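Treatment Room Notebook, Zellari Spine and Acupuncture Workshop
March, entry begun 8:40 a.m.

Subject: adjustable headpiece on the Usano table, room two, and the revised intake posture check.

The headpiece was reported as drifting during prone cervical work. It was loaded with the 30-pound sandbag at full extension and left for the length of one appointment. The pointer on the side scale moved by two marks. The same load at the middle setting produced no movement that could be read. The clamp was taken off, cleaned of lotion residue and refitted. The test was repeated at full extension and the pointer moved by one mark. This is better but is not acceptable for patient use. Until the replacement clamp arrives from Himico, the headpiece in room two is to be kept at the middle setting or below. A card to that effect has been taped to the table leg.

Colleagues should note that the paper face cover must be threaded under the release lever and not over it. On two mornings it was found pinched in the clamp, and that alone may account for part of the drift. I have asked for the threading to be shown again at the next staff session.

10:15 a.m. Posture check. The purpose of the revision is to have every practitioner record the same things in the same order, so that a patient seen by one of us in March may be seen by another in June without the first visit having to be repeated. The form now begins with standing shoulder height, followed by pelvic level, then head position from the side. Seated rotation comes last. Range is recorded as the patient's comfortable limit. The practitioner does not add pressure at this stage.

Irén Fülöp and I each measured the same 9 staff members and did not compare sheets until the end. Shoulder height agreed in all cases. Pelvic level agreed in seven. The two disagreements were both in people who had been standing with one knee slightly bent, and the instruction now says to ask for both knees straight before the hands are placed. Head position was the weakest item. Her figures were larger than mine throughout, by a similar amount each time, and on checking we found that she had measured from the tip of the shoulder and I had measured from a point further back. We have settled on the tip of the shoulder. My earlier sheets for this item should be disregarded. 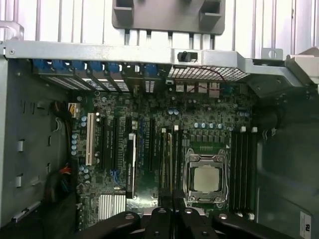
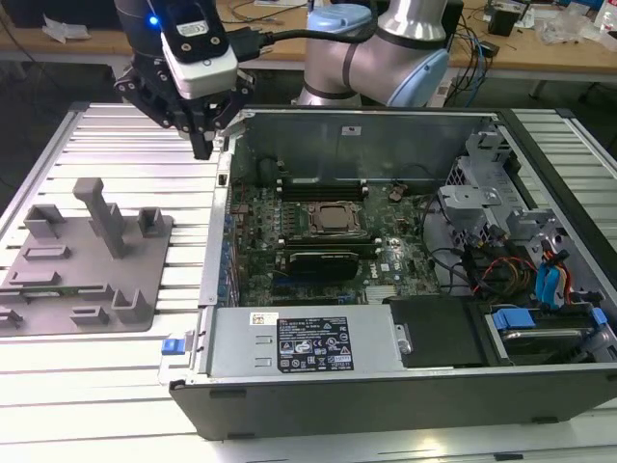

Lorcan Corrigan disagreed with the choice of landmark when the draft was read to him, and he asked that his objection be entered. In his view the tip of the shoulder moves forward in anyone who works at a desk, so that a rounded shoulder will hide a forward head and the patient will appear better than he or she is. He would prefer a plumb line from the ankle. I accept the point. The plumb line was tried in the afternoon, and it took more than twice as long per person, chiefly in getting the feet placed. We have agreed to keep the shoulder landmark on the first-visit form and to use the plumb line at re-examination, with a note on the form stating which was used. The two are not to be compared with each other.

2:30 p.m. Heat packs. The Conneely warmer was set to its second mark and the packs were checked with the probe after each hour. They were even across the middle and cooler at the corners, as before. Two layers of toweling remain the rule for the low back and three for the neck. The pack with the split seam has been withdrawn. Please do not return it to the rack - it has been put back once already.

Needle stock. The count at the close of the morning was 1,419, against a book figure that was higher by one opened box. The box was found in the drawer of room three, where it had been entered as used. The book has been corrected. The 400 ordered for the ear protocol have not been received, and Irén Fülöp will telephone on the matter. Sharps containers in rooms one and three were below the fill line. The container in room two was at the line and was changed.

Outstanding:
Clamp for the room two headpiece.
Reprint of the intake form with the knee instruction and the landmark note.
Second comparison of head position, both of us using the tip of the shoulder, before the form goes to the front desk.
Towels for the neck packs, the thicker kind.

Entry closed 5:10 p.m.

Comments (3)

L. Corrigan
Thank you for entering the objection. I would ask that the ankle point be written out in full on the form. "Ankle" was read two different ways this afternoon.

Irén Fülöp
The supplier has confirmed the ear needles for next week. I have also rethreaded the face cover in room one, which had the same fault.

Front desk
Please send the new form in the large type version as well. We are down to the last few of the old ones.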